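Voline Sets Budget for Two-Arm Fabric Handling Cells

FLEDITZ, April. Voline will buy 2 two-arm cells for its garment sorting line.

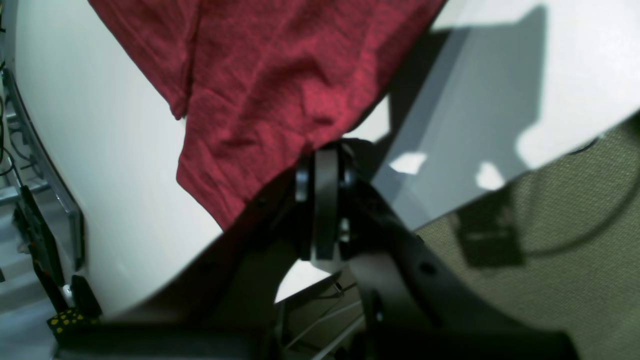

The order covers arms, wrist cameras and spare fingertip pads. Hinds will supply the cells under its Sustis service plan.

"We priced the spares first," said Kenji Mbeki, purchasing lead at Voline. Each cell is budgeted for 2,000 operating hours a year.

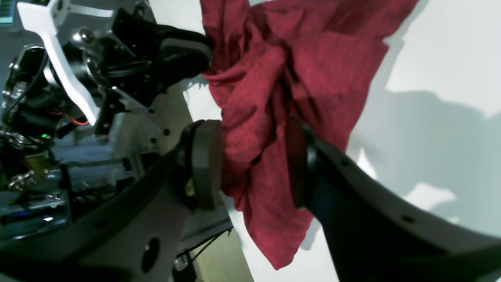 Red cloth held between two grippers.

Floor space is set at 618 square feet. Lutfa Samarakoon will manage installation.

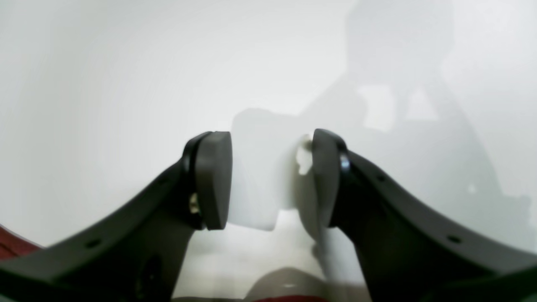 Contact
Voline Press Office, Fleditz, extension 1062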